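Gusseisen und Eisenpfannen neu einbrennen – Kurzanleitung

Stand Januar, ein paar Sachen ergänzt weil immer wieder die selben Mails kommen.

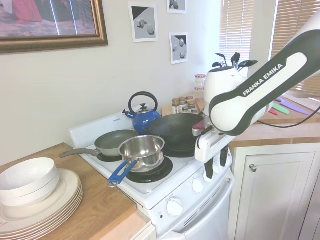
Vier auf einem Herd: vorne der Edelstahltopf mit blauem Griff, dahinter links eine graue Antihaftpfanne, dazu ein schwarzer Wok.

Vorweg: Einbrennen nur bei Gusseisen, Schmiedeeisen, Carbonstahl. Edelstahl nicht, Antihaft schon gar nicht. Emaille auch nicht. Wer unsicher ist – Magnet hilft nicht viel, haftet auch an vielen Edelstahlböden. Lieber beim Hersteller nachsehen.

Was man braucht

Leinöl oder Rapsöl, raffiniert. Olivenöl klebt gern, lassen.
Stahlwolle, fein
Spülmittel, ja, das darf hier ran
Baumwolllappen ohne Fusseln, mehrere
Backofen, Alufolie fürs unterste Blech
Topflappen, dicke

Zeit: ein Nachmittag, das meiste davon Warten.

Alte Schicht runter

Wenn sie nur fleckig ist: mit Salz und Öl ausreiben, abspülen, weiter bei Trocknen. Blättert sie ab oder klebt alles, dann komplett runter. Stahlwolle, heißes Wasser, Spülmittel, kreisen bis das Metall gleichmäßig grau ist. Dauert. Griffansatz nicht vergessen, da sitzt immer was.

Bei Rost: Essig und Wasser halb und halb, höchstens eine halbe Stunde einlegen, zwischendurch nachsehen. Zu lang und das Eisen wird angegriffen. Danach sofort gut abspülen.

Backofenspray geht auch, stinkt aber. Nur draußen und mit Handschuhen, und nie auf Alu.

Trocknen

Abtrocknen reicht nicht. Auf den Herd, kleine Stufe, bis kein Wasser mehr zu sehen ist. Eisen setzt sonst innerhalb von Minuten Flugrost an, orangener Schleier, dann nochmal von vorn. Auf Kochplatten langsam anheizen, Gusseisen verträgt keine Sprünge.

Ölen

Pfanne handwarm. Ein Teelöffel Öl, überall verreiben, innen, außen, Griff, Boden. Dann mit frischem Lappen alles wieder abwischen, so als wäre das Öl ein Versehen gewesen. Der häufigste Fehler ist zu viel Öl, das gibt Nasen und klebrige Stellen. Zlatko Georgiev hat mir dazu geschrieben, er nimmt für den letzten Durchgang Küchenpapier. Kann man machen, bei mir fusselt es.

Einbrennen

Ofen auf 200 Grad, Ober-/Unterhitze. Pfanne kopfüber auf den Rost, Folie drunter. Eine Stunde. Ofen aus, Tür zu, drin abkühlen lassen. Fenster auf, es raucht etwas.

Mit Leinöl gehe ich höher, bis kurz vor Anschlag. Holzgriffe vorher abschrauben, Kunststoff sowieso.

Das Ganze dreimal. Besser 6 mal, wenn man komplett runtergeschliffen hat. Die ersten Schichten sehen braun und scheckig aus, normal. Schwarz wird es mit dem Benutzen.

Wok

Passt oft nicht in den Ofen, dann auf dem Herd. Gas ist am einfachsten. Auf der Elektroplatte kippen und drehen, damit die Wände auch was abkriegen. Stück für Stück erhitzen bis die Farbe umschlägt, dann hauchdünn Öl, weiterdrehen. Nicht weggehen dabei. Abzug an.

Danach

Die ersten Male was Fettes braten, Bratkartoffeln zb. Keine Tomaten, kein Wein, keine Linsen im Essigsud – Säure frisst die frische Schicht. Spülen mit heißem Wasser und Bürste, gleich abtrocknen, dünn ölen. Nie in die Maschine.

Wenns klebt: nochmal eine Stunde in den Ofen ohne neues Öl. Hilft meistens. Wenn nicht, klebrige Stelle mit Stahlwolle weg und dort neu anfangen.

Stapeln nur mit Lappen oder Pappe dazwischen. Deckel nicht drauflassen, darunter sammelt sich Feuchtigkeit.

Nachtrag zu Induktion kommt noch, muss ich erst selber ausprobiern.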